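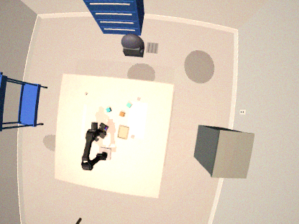

Drorela Bank Ratings Table

Version of June 8, 2019

The table collects credit ratings of small and middle size banks, as they were published by three agencies. One row is one bank in one quarter. There are 183 rows and 78 banks. It was first made for the Bondska study on loan losses and later cleaned for general use.

Columns

bank_id: short code, stable between versions
quarter: for example 2018Q4
rating_long: long-term rating, in the agency's own letters
outlook: positive, stable, negative or empty
capital_ratio: percent, from the bank's own report
score: our conversion of the rating to a scale from 1 to 100

Known problems

Halvorsen changed its letters in July 2018. Older rows were converted by hand, and the original letter is not kept. Brellberg does not publish an outlook for savings banks, so the field is empty there. Please do not read empty as stable.

Capital ratios are not always comparable between countries. We did not correct them.

Use

Free for research and teaching. Please do not use the score for lending decisions. If you find a mistake, open an issue and give the bank_id and the quarter.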